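3.2 Collecting demonstrations by hand

We recorded every cloth-handling demonstration with the Vimance hand tool, a gripper that a person carries and operates directly. The camera rides on the tool, so the policy learns from the same close view it will have at run time. We tried remote control first, and it worked, but folding felt that way was slow going and our operators kept overshooting the crease. With the tool in hand they settled in fast — most were making clean folds within their first session, which was a real pleasure to watch!

The final set holds 400 demonstrations by hand and 100 by remote control, the latter kept for the comparison in Section 5. Each one starts with the tool at rest and ends when the operator releases the cloth. We dropped recordings in which the tracking was lost, and left in the clumsy ones. Regrasps and small corrections turned out to be some of the most useful data we have, a result that agrees nicely with what Lambrakis found on the Indulow towel task.

Felt is a great test material. It holds a soft peak when draped, and it can hide much of the hardware from the camera, so the policy has to cope with a view that is mostly cloth (Figure 2).

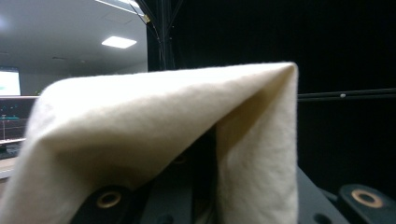

Figure 2. View from the hand-held gripper, with cream felt-like fabric folded over in front of a dark backdrop.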